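18 January 2021
Cluvow gripper kit, trial unit, bench notes

OK, day one with the Cluvow on the Ballent arm and I'm mostly happy! Mounting took 50 minutes, and a good chunk of that was me hunting for the right hex key (the one in the box is junk, use ours). Firmware updated fine on the second try.

Pick tests before lunch: 9 tries on the foam set, 8 good. The miss was my fault, I had the approach height set too low and it shoved the block along the floor. Cable still rubs at the elbow, so I taped it for now. Want a proper clip before anybody runs it overnight.
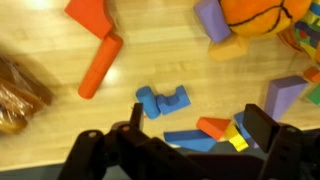

Grip force next. The default is 867 on their scale, whatever that scale is, and the manual skips right over it. I'd like to drop it for foam and see what still holds. First targets are the flat blue plank and the red-orange prism sitting on it, right between the fingers, then the short blue cylinder on its side, then the ball if I'm feeling brave.

Emailed Medutcombe about spare pads and the price after April. Still waiting on the Chuang quote to compare.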